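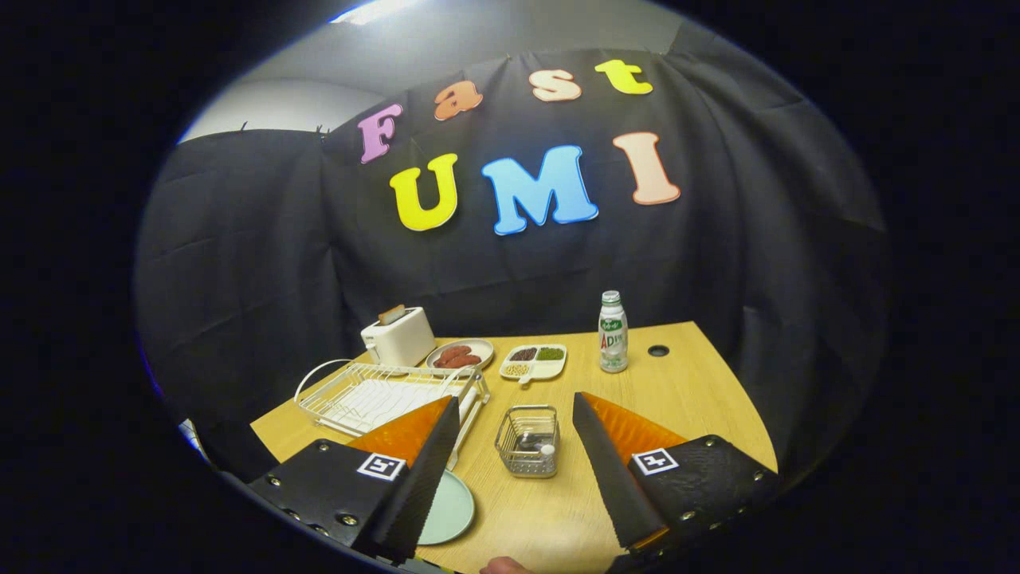 *Le fond en tissu noir avec les lettres en mousse, table devant.*

**Faire tenir des lettres en mousse sur un tissu noir sans l'abîmer**

Bonjour à tous,

Je prépare le décor d'un stand pour la fête de l'école en juillet. Le principe est le même que sur la photo : un grand tissu noir tendu derrière la table et un mot en lettres de mousse colorées. Le tissu est un molleton de coton acheté chez Firnel, plutôt épais, et je dois le rendre propre après la fête. Les lettres viennent d'un lot Alemden de 144 pièces, mousse fine, format d'une main environ.

J'ai essayé le ruban double face de bureau. Le soir tout était en place, le lendemain matin la moitié des lettres était par terre et il restait des traces blanches sur le noir. Je ne veux pas coudre et je voudrais pouvoir changer le mot d'une année sur l'autre. Vous utilisez quoi ?

Deuxième souci, moins grave : le tissu plisse au milieu. Il est accroché à une barre par des pinces.

— fima_44

---

**skjelbred**

Le double face ne tient pas sur le coton gratté, la colle prend les fibres et pas le tissu. Deux solutions qui marchent chez moi :

- **Épingles.** Des épingles de couturière fines, piquées en biais depuis l'arrière du tissu et enfoncées dans l'épaisseur de la mousse sans ressortir devant. Il en faut 2 par lettre, une en haut et une en bas, sinon la lettre pivote. Ça ne laisse pas de trou visible sur un molleton.
- **Velcro, côté crochets seulement.** Une pastille collée au dos de la lettre. Sur certains molletons les crochets s'agrippent directement. À tester sur un coin, parce que ça peut faire pelucher.

Pour les plis, rapproche les pinces (une tous les 10 cm) et glisse un tasseau dans l'ourlet du bas. Un passage au défroisseur la veille, à l'envers.

Pour les traces blanches : laisser sécher, brosser, puis un peu d'alcool ménager sur un chiffon. Essaie d'abord dans un coin, certains noirs dégorgent.

---

**louloute_deco**

Pistolet à colle, et basta. J'ai fait tout un mur comme ça, rien n'a bougé.

---

**papier_ciseaux**

Surtout pas le pistolet si le tissu doit être rendu ! La colle chaude ne part plus du molleton et elle peut faire fondre la mousse fine.

Je confirme pour les épingles. Si le mot est long, pose d'abord les lettres à plat sur une table, prends une photo avec ton téléphone et mets un fil à bâtir clair comme ligne de base. Tu l'enlèves à la fin. Pour un mot en arc, une ficelle un peu détendue entre deux épingles donne la courbe, il suffit de la reporter à l'envers sur du papier kraft.

Et évite les lettres foncées, bleu marine ou violet, on ne les lit plus à quelques mètres.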